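Sukcombe Youth Football – progress report to the Stidero fund, second period

Quick one this time, sorry. Season is in full swing and this is being typed between practice and the parents meeting. Full spreadsheet comes separately, same layout as last time.

Short version: flag program is running, tackle is on hold until next year, money is on track except for the field lights. Details under each heading.
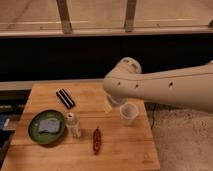 4 min read

Sign-ups

80 kids registered by the end of August. Target in the application was lower so we're happy. Most are in the two younger age groups, the oldest group is thin and we had to merge it with the Trurnier kids to get a full schedule. That works OK. Bus ride is long, parents have been good about it.

Girls' numbers are up from last season. We did the free tryout mornings you suggested and a lot of them came in that way. Would do those again, maybe earlier in the summer before family vacations start.

Fees: sliding scale as agreed. No family has been turned away over money. A few still owe the second half and we're not chasing hard.

Coaching

We have 11 coaches signed on, all background checks back except one, and that person is not on the field until it clears. Everybody did the concussion course online. The in-person first aid session got moved twice becuase of the school gym schedule, now set for next month.

Plan said one paid head coach plus helpers. We went with two part-time people on the same money instead. I emailed about this in the spring and got the OK, just noting it here so it's on paper. Split is by age group. They share a practice plan and a group chat and so far it runs smoother than one tired person doing everything.

Games

Seven played as of this report. Won some, lost more. The younger team had a rough opener and then settled down – you could see the difference once they stopped all running at the ball carrier from the same side. The merged team is actually pretty good on defense. Passing game needs work. Snaps need work. Everybody's snaps need work.

One game called off for lightning, rescheduled at Trurnier. One forfeit against us when the other side was short on players, and we scrimmaged with mixed teams anyway so the drive wasn't wasted.

Injuries: a jammed finger, one sprained ankle, both back at practice. No head injuries reported. Incident forms are in the binder and can be scanned over if you want them.

Equipment

Flags, belts, mouthguards, balls in three sizes – all bought, all in use. Came in under the line by a bit. I'd like to move the leftover into replacement belts, the clips on the cheap ones snap when it gets cold. Please confirm that's fine or tell me who to ask.

Tackle gear not ordered. As per the last call, helmets alone would eat the whole second payment, and we don't have enough kids in the right age range to justify it. Pushed to next year.

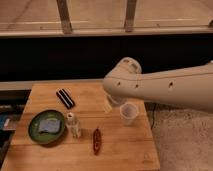 Field lights are the one real problem. The Tam rental quote went up after we put the budget together and it's now well past what we have for it. Options as I see them:

Practice earlier. Fine until the clocks change, then it's dark by the second drill.

Rent for the last 4 weeks only. Covers the worst of it. This is what I'd go for.

Move indoors to the school gym. Free, but volleyball has it most evenings and the floor is bad for cleats, so everyone needs other shoes.

Need an answer on the second one soon, Tam won't hold the price. If the fund can't stretch, we'll do a mix of the other two and lose some practice time for the older kids.

Spending

Coaching as planned. Field permit paid in full. Transportation a little over, that's the Trurnier trips, covered out of the snack stand. Insurance same as last year. Nothing else unusual. Receipts are all in, two are blurry phone pictures and I've asked the store for copies.

Still to do before the next report

First aid session. Last background check. Mid-season survey to parents, it's written but not sent. End of season game day with Trurnier – date not fixed, depends on their feild being resodded in time. Team photos. Return the borrowed cones to the middle school, which I keep forgetting.

Also the banner with the Stidero name is up on the fence by the parking lot. One corner has come loose, will fix it at the weekend.

Second payment form is signed and attached with the spreadsheet. Call any time after 4, before that I'm at work and can't pick up.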